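Microfiber cleaning cloth

A microfiber cleaning cloth is a small towel made from very fine synthetic fibers, most often a blend of polyester and polyamide. It is used for dusting, wiping, washing and drying hard surfaces in homes, workplaces and vehicles. The cloths are sold singly or in multipacks, usually in several bright colors, and can be washed and used again many times.

The word microfiber refers to the thickness of the yarn. A fiber is generally called microfiber when it is finer than one denier, meaning that 9,000 meters of it weigh less than one gram. Silk is close to this limit, and most cotton is thicker.

Construction

Most cleaning cloths are knitted on machines from continuous yarn. In many of them the fibers are split during manufacture. Each strand starts as a bundle of polyester wedges held together by a polyamide core, and heat or a chemical bath separates the wedges. The split strands have sharp edges and gaps between them, which pick up dust and hold water. Cloths made from unsplit fiber feel smoother and softer but absorb less.

The surface, or pile, varies by use. Terry cloths have small loops on one or both sides and are the usual choice for general cleaning. Plush cloths have a longer, cut pile and are used for drying and buffing. Waffle cloths have a pattern of shallow squares and are often used for dishes and windows. Flat or suede types have almost no pile and are used on eyeglasses and screens.

Edges may be stitched, bound with a strip of satin or cut by ultrasound. Stitched edges last longest in the laundry. A cut edge has no thread to come loose, though it can curl after repeated washing.

Weight

The weight of the fabric is given in grams per square meter. Light cloths for glass begin near 195, and heavy drying towels may be more than twice that. A heavier cloth holds more water but takes longer to dry and fills more of the washing machine. The Hollis household range, for instance, was sold in 2 weights, the lighter one for kitchens and the heavier one for bathrooms and cars.

Color coding

Because the cloths all look alike apart from their color, many users give each color its own job. The practice came from commercial cleaning, where it helps keep a cloth used on a toilet from being used on a counter. A common arrangement is red for toilets and urinals, yellow for sinks and other bathroom surfaces, green for food areas and blue for general dusting. The arrangement differs from country to country and from one employer to another, and a written chart is usually posted where the cloths are kept.

At home the colors are chosen more freely. In her household handbook Cloth by Cloth, Noeline Trevaskis recommends pink for the bathroom, green for the kitchen, and yellow for floors and spills. She also advises against using two shades of one color for different rooms, as they are easily confused after fading.

Care labels

A care label is normally sewn into one edge or corner. It carries the fiber content, the country of manufacture and a row of laundry symbols. On a small cloth the label can be large in proportion to the fabric, and it is often folded double. Some users cut it off before first use, as the stiff material can drag on polished paint or glass. Others leave it in place as a record of the washing temperature. Makers such as Cudine have replaced the sewn label with a tear-off tag or print the information on the packaging.

Washing

Microfiber is washed separately from cotton, which sheds lint that the split fibers hold on to. Warm water and a small amount of liquid detergent are suitable for most cloths. Fabric softener coats the fibers and reduces absorbency, and dryer sheets have the same effect. Chlorine bleach weakens the polyamide part of the blend. Cloths are dried on low heat or on a line, since polyester can be damaged by a hot dryer.

New cloths in strong colors may release dye and are washed with similar shades the first few times. A cloth that has become stiff can sometimes be restored by soaking it in hot water and white vinegar, then rinsing well.

Washing also releases tiny pieces of fiber into waste water. Filters fitted to the machine, filter bags and fuller loads are among the ways used to reduce this.

Folding and storage

Clean cloths are usually folded and stacked by color. Thick terry towels make rounded, springy stacks that lean if they are piled high, and for this reason many people store them on edge in a shallow bin or drawer. Plastic bins with end handles are common because they can be carried from the laundry area to the shelf and wiped out when dusty.

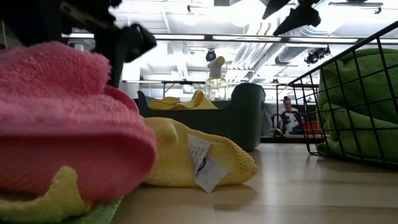
The quarter fold

The quarter fold is the method most often taught to cleaning staff. The cloth is folded in half and then in half again, giving eight faces when both sides are used. The worker wipes with one face until it is soiled, turns to the next, and puts the cloth aside for washing when all eight have been used. For storage the same fold may be followed by one more, which gives a narrow packet that stands upright in a bin.

Wear and disposal

A cloth is near the end of its life when it pushes water along a surface or feels slick when damp. Worn cloths are often moved down to rougher work such as wheels, grills or outdoor furniture. Blended microfiber is hard to recycle because the two plastics are difficult to separate, and most of it goes to landfill or is burned.

See also

Chamois leather
Dishcloth
Terry cloth
Mop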